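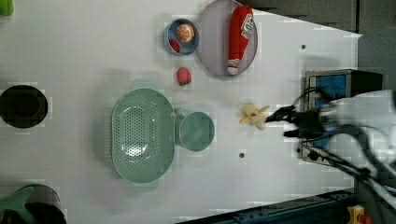
The Takimwood Table Kit is a tabletop practice set for robot arms, sold by a small firm called Joubert out of its workshop in Fostton, and I've been writing up its entry here because I've used one long enough to have opinions. You get the play kitchen things and a booklet of tasks, and you bring your own arm (mine was already bolted down, so that suited me). Most of the tasks are plain fetch-and-place stuff: lift the red ketchup bottle off the grey plate, drop a strawberry into the blue bowl with the orange slice, that sort of thing. The peeled banana is the one I'd start with if you've got a two-fingered gripper, though those splayed bits of peel can be a right pain to grip!

## History

Joubert first sold the kit in April 2018, in a run of 200 boxes. Before that it was a loan set passed between schools and clubs under the name Stasudmont, and you still find that name on the older booklets. The booklet has 167 tasks in it now, sorted by how fiddly they are, and I've got through the easy half and a bit of the rest.

## Price and versions

The basic box costs £525. There's a bigger one at £2,000 which adds a second set of everything plus a year of phone help – I've only borrowed that one, for a weekend, and I mostly used the spares.

## What people make of it

Reviews in the hobby newsletters have been kind about the toys and grumpy about the booklet, which has no index. I'd agree with both. The mint-green colander and mug are my favourites to work with, and replacements for single pieces can be ordered by post from Fostton, usually within the fortnight.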